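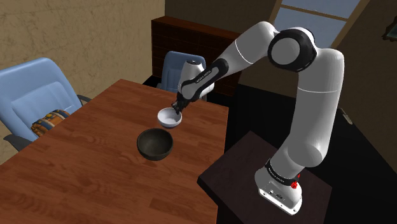
Search this blog Go

Resealing a slate countertop, second attempt

July 30, 2019

The oil finish I put on our kitchen counter in December lasted less than a season. Water rings came back first near the sink, then along the front edge where people lean. I stripped it and started over with a penetrating sealer, and these are my notes.

Stripping took longer than sealing. Mineral oil does not come out of slate with dish soap. I used a paste of baking soda and acetone, spread thin, covered with plastic wrap and left overnight. Two rounds cleared most of the slab. The section by the stove needed a third. After that I sanded with 220 grit, wiped down, and let the stone dry for 9 days with a fan on it.

The sealer is Clotex, the solvent version. The water-based one is easier to live with but beaded on my test piece and left a gray haze. A 28-ounce can cost $57 at Pesent, and I used less than half of it on two coats. Apply with a lint-free cloth, wait ten minutes, then buff off everything still on the surface. Any residue dries sticky and has to be dissolved with more sealer.

Ewurabena Dankwa, who cut the slab for us, recommended waiting a full day between coats. The label says four hours. I waited the day.

Test method: one teaspoon each of water, lemon juice, olive oil and black coffee, left for an hour on the offcut. Water and coffee wiped away clean. Oil left a faint dark spot that faded by the next evening. Lemon juice etched the surface slightly, as it would with or without a sealer if there is any calcite in the stone.

Color change is small. The counter is a shade darker than raw slate and much lighter than it was under oil. If you want it near black, this is the wrong product.

Next job is the seam at the backsplash. The old caulk is coming away on the left side and I have not decided between silicone and a color-matched grout.

14 shares
3 comments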